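# The Kitchen That Does Not Exist

Diarmuid Keane has moved the same croissant so many times that he no longer feels hungry when he looks at it. It has no smell and no crumbs. It lives in a simulated kitchen at Tralivier, a small company that collects examples for robots which must learn to work with their hands.

His job title is demonstration lead. In practice, he puts on a headset and a pair of tracking gloves, and for a good part of the day he is the robot. When he closes his fingers, the fingers on the screen close also. Every attempt is recorded: the position of each joint, what the robot's camera would see, and a short sentence in plain English which says what the task was.

"People think that we program the movement," he says. "We only show it. Then we show it again, a little bit differently."

The little differences are the heart of the work. Between two attempts the software, called Vorura, changes the colour of the counter, the direction of the light and the place of every object. A learning system that sees only one kitchen will learn that kitchen by heart and fail in the next one. For one simple task, Keane's team aims for 200 good demonstrations before the first training begins.
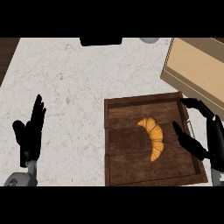

*The right hand reaches around the croissant on its wooden tray, while the left stays open over the marble. Simulation: Tralivier*

A croissant is a more difficult object than I expected. It is curved, narrow at the ends and wide in the middle, so the hand has several reasonable ways to approach it. Keane prefers to come from the side with the fingers well open. A colleague prefers to come from the top. In the beginning the company asked everybody to use the same method, but the trained model became helpless when the pastry was turned the other way. Now both styles are kept.

The failures are more of a problem. If the hand pushes the object away and the operator corrects himself, should this be thrown in the garbage? Tralivier used to delete such attempts. Since September it keeps them in a separate folder, named Nutix for reasons that Keane could not remember, and the training team takes from it those where the recovery was clean.

An operator works for two hours and then must rest for the same time, because tired arms make lazy examples. "You can see it in the recordings," Keane says. "The wrist begins to cheat."

The next step is a real counter and a real pair of arms, in a room they call Vídalín. There, the bread will have weight, and it can be crushed. Keane has already asked who will pay the bakery.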